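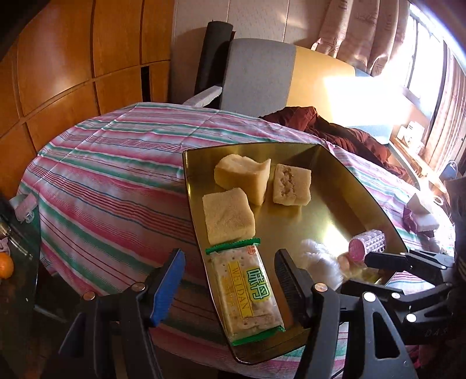 Pastries and crackers on the gold tray.

Murier Guesthouse, Prasham. 1/7/19

1/ I've now done the night bus to Prasham enough times that people ask me how it works, so I'm putting it in one thread.

2/ Tickets are sold at the Claltex window in Montes station, on the left past the lockers. The website shows the bus but won't take a foreign card. Fare is 18 one way. Pay cash if you can, the card machine is slow and the line gets long.

3/ Seats are assigned. Ask for the right side if you want the view coming down into the valley at sunrise. Row 3 has the most legroom. The back row doesn't recline.

4/ The bus leaves Montes at 9:40 pm. Be there by 9:15 if you have a big bag, because they load those first and the driver does not like reopening the hold.

5/ There is one stop, just after midnight, at a gas station. The restroom is clean enough. The store sells coffee, chips and phone chargers. Ketill Kragh bought a neck pillow there in May and still uses it.

6/ Bring a sweater. The air conditioning stays on all night and the vents over the window seats don't close all the way.

7/ The pass is at 3,000 meters. I get a mild headache most times and drink water. If you get carsick, take your pill before the gas station. The curves start right after it.

8/ You get into Prasham at 6:10 am. The station cafe doesn't open until 7. There are benches inside and the doors are unlocked, so you can wait where it's warm.

9/ Local buses into town start at 6:30. Green sign, far end of the lot. A taxi should cost you 60 in local money. Agree on it before you get in.

10/ Most guesthouses won't have your room ready that early. Murier lets you leave bags at the desk and use the shower on the ground floor. Write ahead and ask.

11/ Going back, the bus leaves from the old depot, two streets over from where you arrived. I missed it once that way.

12/ Nuwan Weerakoon asked about the day bus. It exists, takes two hours longer and stops in every village. I've only ridden it once. Good scenery, hard seats.

13/ If the schedule changes in the fall I'll add it under this.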